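Home Organisation for Beginners
Handout 4: Small things and where they live
Likwood Community Learning, revised 29 Aug 2021

Welcome back, everyone, and thank you for all the lovely questions after the last class. Quite a few of you asked why we spent so long on linen cupboards when the real trouble at your place is the little stuff – the bits and pieces that gather on the end of the bench and somehow breed there overnight. Well, this is the handout for you!

Start by clearing a table. It doesn't need to be a big one, but it does need to be a proper flat surface at a height that's kind to your back. The floor is tempting and I've done it myself plenty of times, but your knees will have something to say about it by the time you reach the bottom of the second drawer.

Next, tip out one drawer only. I know you're keen, and I know the other drawers are just as bad, but please stick to one. The old Jeketti sideboard I learned on had 187 things in its top drawer (yes, I counted, it was my homework), and if I'd emptied the lot I'd have given up and gone to make a cuppa.

Now bring in your baskets or trays. Two is plenty to begin with. Choose different colours if you can, so that you can tell them apart at a glance and anyone helping you can too. Open tops are best, as you want to be able to drop things in without fiddling with a lid. I like a mesh basket for odd shapes and a shallow tray for little boxes, though please use whatever you have in the cupboard.
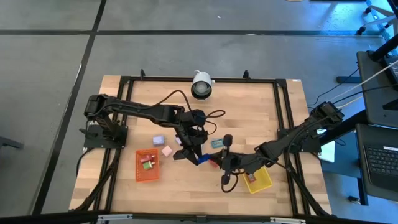
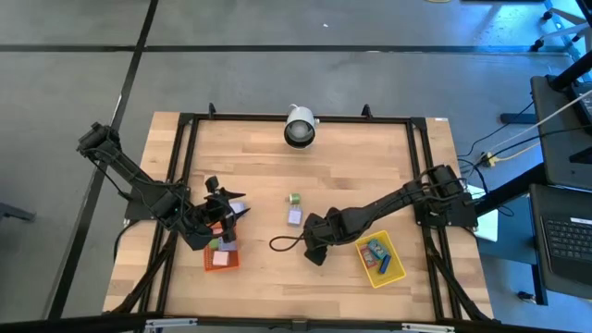
Small boxes and blocks, with an orange mesh basket on the table

Decide what each basket means before you pick anything up. "Stays in this room" and "belongs somewhere else" is a perfectly good pair, and it suits nearly every household. Try not to make a third basket for "not sure", or you'll find that it fills up first and then sits in the hallway until May.

Work from the middle of the table outwards, one item at a time, and keep a bit of bare tabletop between the things you haven't sorted yet. Little cartons can stand upright if they're steady. Anything round goes in early, before it rolls off and under the fridge.

For next time:
Sort one drawer at home, using two baskets.
Write down what you put back and what you moved.
Bring a container you already own. Please don't buy one yet – we'll be comparing the Indov and Nutsugah trays in class, and you may find your old biscuit tin does the job just as well.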